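Module handout: Surfaces and Small Produce
Unit 8, Studance short course in display and worktop preparation
Notes prepared by Leanne Cheetham, January intake

1. Scope

These notes cover the choice and care of a stone worktop used for sorting and setting out loose fruit, and the treatment of the walls behind it. Cleaning chemicals are dealt with in the next unit. Read the section on acids before the practical.

2. Marble as a working surface

Marble is a metamorphic rock made up mostly of calcite. The ground colour and the veins come from impurities in the original limestone. Dark red and brown grounds generally owe their colour to iron oxides. White or cream veins are usually calcite which has filled old cracks, and they branch irregularly for that reason.

Three properties matter for this unit.

Hardness. Calcite stands at 3 on the Mohs scale. A steel blade will mark it. Fruit is cut on a board, never on the slab.

Porosity. Low in a polished slab, but not nil. Juice left standing can enter along a vein or an unfilled pit. Berry and cherry juice should be blotted at once, working from the outside of the spill inwards.

Reaction to acid. Citrus, apple and grape juice all dissolve calcite. The result is a dull patch called an etch. It is a loss of polish and cannot be washed out. Sealing slows staining but does not prevent etching.

3. Ground colour and visibility

A dark, veined ground hides crumbs and small splashes, so the slab should be wiped to a fixed pattern and checked by hand. Pale fruit reads clearly against it. Dark plums, black grapes and ripe figs do not, particularly where something overhead throws a shadow. 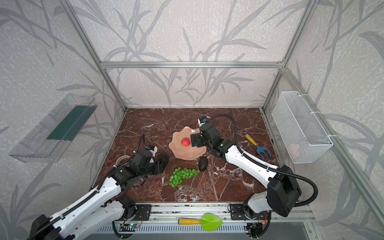

For dark fruit, either move the lamp so that the shadow falls behind the item, or place the item across a pale vein. Do not raise the overall light level to compensate. Polished stone returns glare, and the outline of the fruit is lost again.

4. Walls and edges

Printed wallpaper is acceptable behind a dry sorting area. Grey on grey is the usual choice for this course, as it does not alter the apparent colour of the fruit. Plant motifs with a strong diagonal, such as reeds or grasses, make it harder to judge whether an item is standing upright. Check against a vertical rail or corner.

Where a slab sits lower than the surrounding edge, debris collects along the step. Brush the step first, then wipe the slab towards you.

5. Setting out

Leave 60 mm between items for the first exercise. Place round fruit stalk end up where it will stand; otherwise lay it on its flattest side. Lift and set down. Dragging leaves a film on the polish and may scratch it if grit is present.

6. Materials for the practical

Lint-free cloths, two per bench
pH-neutral stone soap, Sumeo or equivalent
Soft brush, 155 mm head
Chopping board
Lemieux sample card, reed pattern, grey
Marble offcut for the etch test (collect from the Parkargate store)

Write the offcut number on your sheet before applying any juice.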